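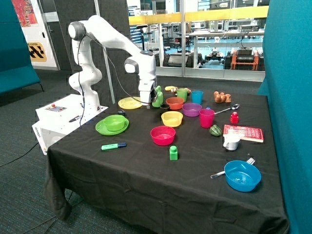 The Isamau table with the arm parked over the back row, fixed side camera.

Isamau tabletop cell: setup and care notes

README for the people who run the arm, and for anyone who downloads the recordings and wonders how they were made
Maintained by Osaze Briggs and Ritva Mäkelä
Last revised May 1, 2018

What this folder is

Isamau is our one-arm tabletop cell, and this folder holds the recordings that come out of it together with the notes we use to keep it running. We started writing these notes for ourselves, on a sheet taped inside a cupboard door, and they grew every time one of us went on vacation and the other had to guess. If you have come only for the data, skip down to the section on files. If you are about to switch the arm on, please read the whole thing once, ideally with a cup of something, and then keep it open beside you the first few mornings.

The release has 168 sessions. Each one has a side view and a wrist view, recorded together, plus the joint log. The job is always some kind of tidying or moving of kitchen things and toys: bowls, plates, cups, cutlery, pretend food, a book, a building block.

Starting up in the morning

1. Walk around the table before you touch any power. Look at the cable that loops along the outside of the arm and follow it all the way down to the base with your eyes. It should hang in an easy curve. If it looks tight anywhere, call Ritva over before going on.

2. Clear the top of the base. Things do get put down there, and we are as guilty as anyone. Keep the red button within easy reach of whoever is running the session.

3. Straighten the black cloth. It should lie smooth across the top and drape over the front and left edges. Pull wrinkles toward you from the front, gently, with the objects off. A fold under a bowl will tip it just enough to spoil a grasp, and you can lose a whole afternoon blaming the software (we did, last July).

4. Power on, let the controller finish its checks, and send the arm to its park pose, reaching forward with the gripper over the center-back of the table. Run the short exercise routine 2 times at slow speed. Listen while it moves! You will learn the normal sound of it faster than you would think.

5. Lay out the objects. There is no fixed map, and we like variety, but keep tall cups from crowding right up against the gripper's first move. A bowl on a plate is fine, and so is a fork partly under a rim. Those awkward little arrangements are what people write to thank us for.

6. Check the wrist view on the monitor before the first take. Bring the arm over a bowl and a clear mug and look down into both. You want to be able to make out the rings inside the bowl and the rim of the mug against the dark surface. A little softness is normal at close range, and so are blurry shapes low in the corner. If you can't find the mug's rim at all, wipe the lens with the dry cloth from the Garville kit and look again. 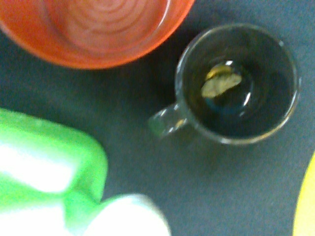
7. Record a throwaway take, play both views back side by side, and make sure they begin together. Delete it afterward, please — Osaze spent an evening weeding these out of the first release.

Looking after the gripper

The fingers get a wipe with a barely damp cloth at the end of each day. We check the finger screws every week with the small Nwachukwu driver, snug and no more, and swap the finger pads after around 1,000 grasps, or sooner if they look shiny. Write the swap in the log with your initials. After any swap, redo the open and close limits, since new pads are a hair thicker than old ones.

If the arm stops by itself

Leave it where it is for a moment and read the message on the controller. Most of our stops come from the fingers pressing down on a plate rim. Lift the object away by hand only once the arm is held, clear the fault, and jog upward slowly. If the same stop comes back, end the session and leave a note. Please don't raise the force limit to get through the day.

Files

Sessions are numbered in the order they were recorded. Side and wrist videos share a number with their joint log. The loader is called Kotus and lives in its own folder with its own README, shorter than this one, you'll be glad to hear.

Known quirks

Clear items are hard to see in the wrist view and we have not corrected for that. Labels for bowls use one color word each, so an orange-red bowl may be "orange" in one session and "red" in another. Ritva is working through these, oldest first, and corrections are welcome in the shared log.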